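Ticket: Ledesma two-arm kit, "condiment put-away" routine does not match the listing
Product: Ledesma bench kit with the Zoltden task pack
Opened by: evaluation bench, Gulanby
Assigned to: Ovik reseller support
Priority: normal (we asked for high)
Status: open

Original report

We have the Ledesma kit on a trial from Ovik and have to say yes or no to it by the end of February. The arms themselves came up without trouble. The problem is the Zoltden task pack, which the listing says will "clear a mixed group of household containers into a tray, out of the box." We have not been able to get it to do that in a way we would pay for.

What we expect: start the routine, walk away, come back to a tray with the containers in it.

What we get: the routine starts, the arms move to their ready pose, and then it depends. Some runs go fairly well with the small bottles and stop at the jars. Some runs stop before the first pick with "no stable grasp." One run ended with "task complete" in the log while jars were still out on the cloth. That last one bothers us more than the stops do. A stop we can plan for.

Kit settings are the defaults. Speed is at 20 percent because the quick start says to leave it there for the first day. We are past the first day and have left it there anyway.

Reply from support

Thank you for the report. Please confirm the following before we go further:

1. Firmware on both arms is the same version.
2. The wrist cameras were calibrated after the cables were routed, and the cables have not been moved.
3. The work surface is a plain, matte, single color.
4. Objects are at least a hand's width apart.
5. The tray is inside the reach of both arms.

If all five are true, please run the routine again with logging set to full and attach the log.

Our answer

1. Yes, same version on both.

2. Calibrated after routing. The cables do shift when the wrists turn, as any cable would at that length. If the calibration can't survive a cable moving, please say so and we will put it in the report as a finding.

3. No. We use a patterned cloth, leaves and flowers. The listing says "any kitchen or dining surface" and the photos on the listing show a checked tablecloth. We would like to know which is right, the listing or item 3.

4. No. Some of the jars are close together. See the listing again: "mixed group."

5. We have tried it in more than one spot. In the back left corner it is at the edge of what the right arm will do, going by the reach map in the manual. In front of the pillow both arms should get to it.

Full log attached, 1,334 lines. Workspace pictures follow. They come from different views and should not be read as a time sequence.
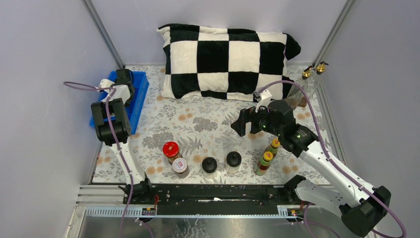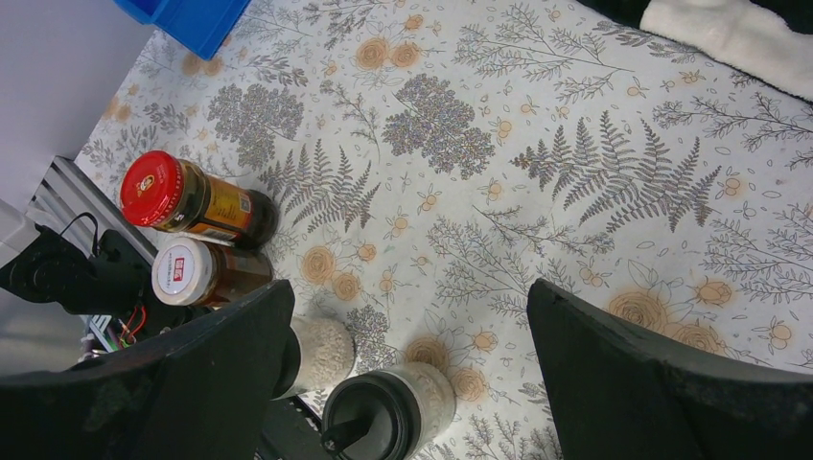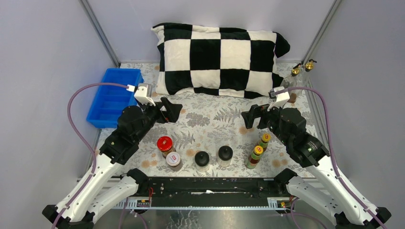
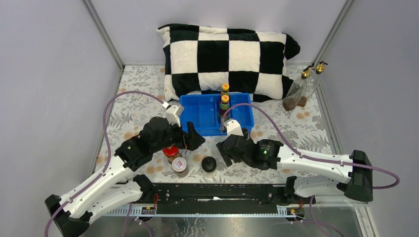
Two things we noticed while putting the log together.

First, the grasp planner gives every jar a confidence score and every lid a separate one, and the lid score seems to win. On the black lids it is low, and on the red lid it jumps up and down between cycles with nothing being moved. We suspect shine, but that is a guess and we are not the ones selling it.

Second, the planner treats the pillow as an obstacle on some cycles and as part of the back wall on others. When it is an obstacle, the approach path swings wide. When it is wall, the path is short. We don't much mind which one it picks as long as it picks one.

Reply from support

Thank you, the log is very helpful. The team recommends a plain mat and removing soft items from the rear of the workspace. Soft items can affect depth. With those changes customers normally see good results.

Please also try raising the grasp timeout from the default to 500 in the task settings.

Our answer

Timeout raised to 500. The unit is not given in the settings page or in the manual, so we assume milliseconds. Please confirm.

We are not going to swap the cloth and remove the pillow for the main test. We will do it once as a side test so that you have the comparison, but the reason for the trial is to find out how the pack does on a table somebody would have at home. If it needs a bare mat then it is a lab demo with a household name on it, and the price should say so.

Side test results (plain mat, no pillow, default spacing)

Ran the routine 17 times. Small bottles were fine on nearly every run. Jars were better than before. The planner still would not commit to a jar lying on its side: it gets as far as hovering above, opens the fingers, waits, backs off and logs "no stable grasp." Jars standing up were picked by the body most of the time and by the lid some of the time. We would prefer it never took a jar by the lid, for obvious reasons if the lid is loose. Is there a setting for that? We looked under Grasp, Object and Advanced.

The false "task complete" happened once in the side test as well, so it is not caused by the cloth.

Main test results (patterned cloth, pillow in place, timeout 500)

Fewer early stops than on the default timeout. Otherwise much the same. The longer timeout means it spends more time deciding and then decides the same thing.

Reply from support

Confirmed, the timeout is in milliseconds. The manual will be updated.

Lid grasping: this can be turned off with the "body only" flag. It is not shown in the settings page in the current release and has to be added to the task file by hand. Instructions attached.

Objects lying on their side are outside the supported set for this version of the pack. We will pass on your feedback about the wording of the listing.

The "task complete" message is sent when the planner has no remaining targets above the confidence threshold. It does not mean that the table is clear.

Our answer

Then the message should not say "task complete." It should say "no more targets" or "gave up." Anyone who hooks this up to something else, a timer, a phone alert, a second routine, will take the message at its word. We would call this a defect and would like it logged as one, separate from this ticket.

"Body only" flag added by hand. It works in the sense that lid grasps have stopped. It also takes the low jars out of the running in some positions, we think because the fingers need more clearance near the cloth than the planner will allow. The height margin is another value we can't find in the settings page. Is it also in the task file?

Still waiting on:

- whether patterned surfaces are supported, yes or no
- the minimum spacing between objects as a number, since "a hand's width" depends on the hand
- where to set the height margin
- a ticket number for the "task complete" defect
- whether the trial period can be extended while this is open

For the record, we don't have complaints about the arms. They hold position, the ready pose repeats well, and there has been no drift that we could measure with the tools on hand. If Ovik will quote the Ledesma kit without the Zoltden pack, please send that quote too. The pack makes up a good part of the price and at the moment we would be writing our own routine anyway.

Reply from support

The defect has been logged separately and you will get the number by email. Height margin is in the task file under the approach block. Spacing and surface questions have been passed to Zoltden. We have asked sales about the extension and the separate quote.

Status changed: waiting on third party

Our answer

Email received. Height margin found and lowered by one step, and the low jars are back in the target list. No picks to report on them yet. Leave the ticket open please.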